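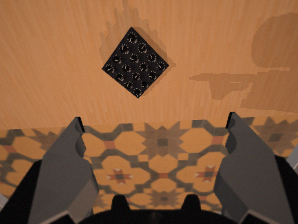
Can you swap honey for sugar in a cake one for one?

Only if you don't mind a wet middle and a dark top, because honey brings its own water and browns faster than sugar does.

Nabila Wijaya had written that on an index card and taped it inside the cupboard door, where her sister-in-law would have to see it. Her sister-in-law had read it and gone out and bought the honey anyway.

"It's Skeltwood," said Dewi, putting the jar down. "It's different."

"It's honey."

"It's raw. It doesn't behave like the other kind. There was a woman at the market who explained it."

Nabila picked up the jar. The label said the bees of Skeltwood had been left to follow their own rhythm, and that the jar cost 17 dollars, though that part was on a sticker. She wondered what rhythm the other bees were following.

"What did she say it does?"

"It bakes dry. You put in 200 grams where you'd put in 200 grams of sugar, and that's it. She makes it every December for the whole of Tambunan Street."

"And has anyone on Tambunan Street said what it's like?"

Dewi was already cracking eggs. She cracked them on the rim of the bowl, hard, and fished out the shell with a fingernail. Nabila sat down at the table and decided to say nothing about the oven, which was set for sugar.

The batter looked fine. Batter always did. Dewi held up the spoon and let it run off in a long ribbon and raised her eyebrows, as if the ribbon settled something.

"You could take out some of the milk," Nabila said.

"The recipe has milk."

"The recipe has sugar."

In it went. Dewi set the timer for 39 minutes, a number the woman at the market had been very firm about, and they drank their tea and talked about the house in Zelten that Dewi's brother was almost sure he was going to buy. He had been almost sure in the fall too. Nabila had been married to him long enough to ask only what the roof was like.

After a while there was a smell, a good one, like toffee. Then it was a bit more than toffee.

"That's the raw part," Dewi said.

"Is it?"

"She said it would smell strong."

Nabila got up and looked through the oven door. The top of the cake was the color of an old saddle and the center moved when the floor did. She found the foil, tore off a sheet and held it out without a word.

Dewi looked at the foil, and then at the timer – eleven minutes to go – and then at the cupboard door.

"Does the card say what to do now?"

"Turn it down and cover it."

"It doesn't say that."

"No," said Nabila. "There wasn't room."

Dewi took the foil.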